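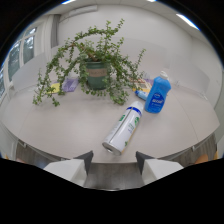
Notebook - shared table, plant corner and supplies

11 Nov 2024

Big table day! I have been wanting to sort out this table since February, and today I finally had a free stretch and good light from the windows, so I got going. Writing it up now while I still remember where everything is going, and so that Madalena can find the alcohol without calling me.

What was on the table when I started

The usual mix. The trailing plant in the middle in its dark green pot, the spray can lying on its side, the blue bottle of alcohol, the little light blue tube behind it, the purple folder, the yellow sheet under the plant stems, and the stack of yellow and pink papers toward the back. It all made sense to whoever put it there, I'm sure, but you had to reach across the plant to get at half of it.

The plant first

I love this plant. It has gone completely wild - stems arching out in every direction, some reaching up and some lying right down on the tabletop. Tassanee gave it to us as a short cutting in a jar and look at it now! We still have no proper name for it. Tassanee calls it Pusach, after the village where her landlady got the mother plant, and I am going to keep doing that in here until somebody identifies it.

I measured the longest stem on the left from the soil to the tip, laid out along a tape without pulling: 117 cm. It kinks in two places, so I measured it again and got the same thing. Very pleased with that. I would like to do this every month from now on, same stem. I tied a bit of white thread loosely near its base so we know which one it is.

Took 4 cuttings from the crowded side, each with a few leaves on it, cut just under a node. They're in water in the small jars on the sill. Two of them have tiny bumps at the node already that could turn into roots. I am trying two jars in the brighter spot and two further back by the curtain, to see if there is any difference. Not a real experiment, too few, but I want to know.

Soil was dry down to the first knuckle. Watered slowly until it came out at the bottom, let it drain in the sink, put it back. The pot weighed 3,242 g on the bench scale after draining. That gives us a wet weight to compare against, so next time we can lift it onto the scale and not guess with a finger. Madalena's idea, and a really good one. I wrote the number on masking tape and stuck it under the pot.

Do not spray the leaves with anything from the supplies shelf, please. Plain water if they're dusty. I wiped the biggest ones with a damp cloth and they came up so green.

Sprays and bottles

The spray can lives upright from now on. I keep finding it on its side and then it rolls when you lean on the table. It goes in the left half of the Dolik tray, cap on. The tray is the shallow one we used to keep the screws in, washed out.

Alcohol: the blue bottle goes in the right half of the same tray. Screw cap tight, label to the front. I checked the seal inside the cap and it is fine. Keep it away from the window side when the sun comes in - the tray should stay toward the wall cabinet, and at the end of the day the bottle goes into the cabinet anyway. If you pour some off into a smaller bottle, LABEL IT. I don't care how short the label is, the word and the date will do.

The light blue tube has moved to the drawer with the other tubes. It was so easy to miss behind the bottle! I wonder how many times one of us has gone looking for it.

Papers

The colored papers are for the plant tags and the planting diary, so they belong together. I split the stack by color into two wallets, yellow in one and pink in the other. Yellow is for things in soil, pink for things in water, the way Tassanee set it up. I had mixed them up at least once myself (the jar by the door had a yellow tag, sorry, fixed).

The yellow sheet went in the yellow wallet once I had worked it loose from the stems. The purple folder stays on the table, it is the one thing that should be there all the time. I have made it the home for the measuring sheets:

Stem length, once a month
Wet weight and dry weight of the pot
Cuttings: date taken, where they stand, first root seen

I ruled up the first page by hand and it looks rather nice. If Teixeira want a copy for their own plant shelf, they can have it. Their person in the office next door already asked about cuttings, and I promised one of these if it roots.

Wiping down

Cleared everything to the side bench and wiped the whole tabletop, warm water and a drop of dish soap, then a dry cloth. What a difference! A big white table is a joy when it is clean. There is one faint ring where a pot used to stand that did not come off. Tried baking soda paste for ten minutes, slightly better, left it at that. The curved front edge collects a gray line of dirt on the underside, so run the cloth under there too.

Where things stand now

Plant in the middle, turned a half turn so the short side gets some window. Purple folder to the left of it. Tray to the right. Nothing else, and plenty of space at the front to work.

To do

Ask Pekach if they still sell the deep saucers, ours is a bit small for this pot
Hook or small stand for the longest stems, so they stop getting trapped under papers
Check water in the four jars, top up, change it if cloudy
Madalena to look at the ring on the table, she had some trick with lemon
Dry weight of the pot, just before the next watering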